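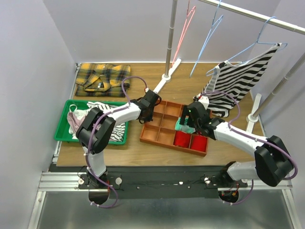
VARBERG, July - Students in the Grudberg robotics club will enter their laundry project, Mema, in the Kütt Cup, a contest for two-armed robots with household ambitions.

Each team gets 13 minutes to sort, fold and hang a pile of clothes. The club's seven members have spent five months teaching Mema to do this - a period in which, parents report, no bedroom floor has improved.

Doors open at 2 p.m. Admission is free. Spare socks are welcome.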